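Sticky doors, squeaky hinges and the floor in between

I put off fixing our hall doors for most of a winter, and then did the lot in one afternoon with a bar of soap, a screwdriver and a podcast I wasn't really listening to. So these are the things that worked for me, in no special order!

Squeaks first. Spray oil is fine for a week or two, but it runs down the paint and picks up dust. I tap the hinge pin out, wipe it with an old sock and rub it all over with plain candle wax – then back in it goes. Do one pin at a time or you'll end up holding the whole door (ask me how I know).

If a door sticks only in damp weather, please don't plane it right away. Tighten the top hinge screws before anything else. Mine had worked loose, and one longer screw that reached the stud pulled the door back up. For a screw hole that's gone soft, pack it with 2 wooden matchsticks and a dab of wood glue, and leave it for 25 minutes before you drive the screw back.

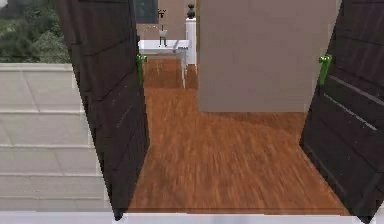
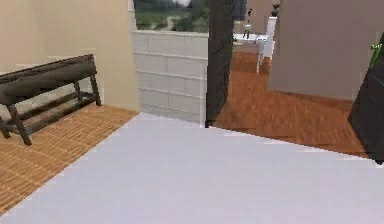 Nabila Ragab wrote in to say that soap is a better bet than wax for latches, and that she does hers every March when the heating goes off. She rubs a dry bar along the slanted side of the latch, works the handle a few times and wipes off the crumbs. I tried it on the bathroom door and she's right, it closes with a lovely soft click now.

Wood floors by a doorway get the worst of the grit, so I vacuum there twice as often as anywhere else. A barely damp cloth after that, going with the boards, and dry socks to finish – the kids will do this part for free if you call it skating. Felt pads under anything with legs, too. I buy the sheet kind and cut my own, and a pack of 32 lasted me ages.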